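Work Systems and Automation
Handout 6: Task reallocation at the Plandari rework line
Instructor: Cauã Magalhães

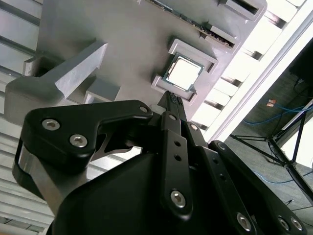 Plandari refurbishes desktop computers at its Trallosstead site. Before November, processor handling was a manual job. An operator took each part from a tray, set it in a nest, checked orientation and passed it on. The pick and place steps now belong to a robot cell. The operator's job title did not change, but the content of the job did.

Terms used below
Nest: a pocket with corner guides that fixes the position of a part.
Intervention: any stop that a person has to clear.
Residual task: work left to people after a step is automated.

Case data
Parts handled in the review period: 3,122
Interventions logged: 568
Operators retrained: 20

Residual tasks at the cell are tray loading, fault clearing, fixture cleaning and visual inspection. The first two are paced by the machine. Under the old layout operators set their own pace within a shift quota. Several reported less wrist strain and more waiting. Fault clearing requires a permission level that, at first, only shift leads held.

Reading: Admasu, chapter on allocation of function; Pleta site report, sections 2 and 4.

For next class
1. Compute the intervention rate per 100 parts.
2. State who should hold fault-clearing permission and what training that implies.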